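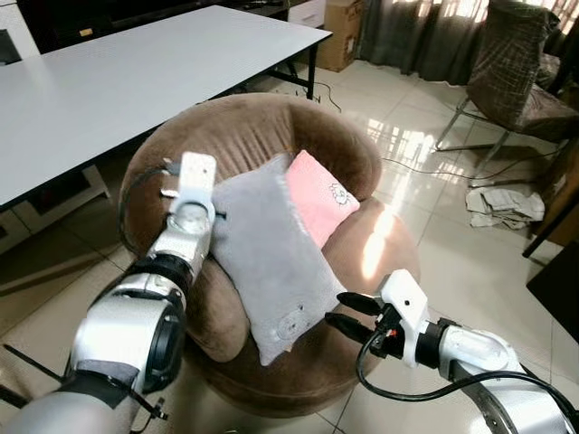

Binix wrote: is it the chair or the pillows that smell? Worth working that out before you wet anything.

Original post by Valorstead, 30/10/2018
Washing velvety pillow covers and a plush chair
We picked up a round brown plush armchair second-hand in September and I've been using it with a light grey velvety pillow and a smaller pink one. Everything has a stale smell now. The pillow covers have no care tags left. Can I put them through a front loader, and what do I do about the chair? The seat doesn't come off. I'm on tank water, so I don't want to run load after load.

Jad Nimri
Check for a zip first. If the cover comes off, turn it inside out, put it in a wash bag and run a cold gentle cycle with half the usual liquid. No fabric softener, it flattens the pile. Dry it in the shade and brush it with a soft clothes brush while it's still damp. Test the pink one on a white cloth before it goes in with anything pale, and don't iron over a print.
For the chair, sprinkle bicarb soda over the lot, leave it overnight and vacuum with the upholstery head. Do that twice before you try anything wet. If you do go wet, use foam only and keep a fan on it until the next day. The padding in the curved back takes ages to dry, and a damp core will smell worse than what you started with.

Lò
I just chuck mine in on warm. 5 years and still fine. Polyester though, not sure about yours

Binix
Warm is what wrecked mine, went all crunchy. Agree with Jad on the bicarb. If the inserts smell as well I'd replace them, they're cheap.

Valorstead
Thanks. Both covers have zips, found them under the seam. It's mostly the chair. Will do the bicarb tonight.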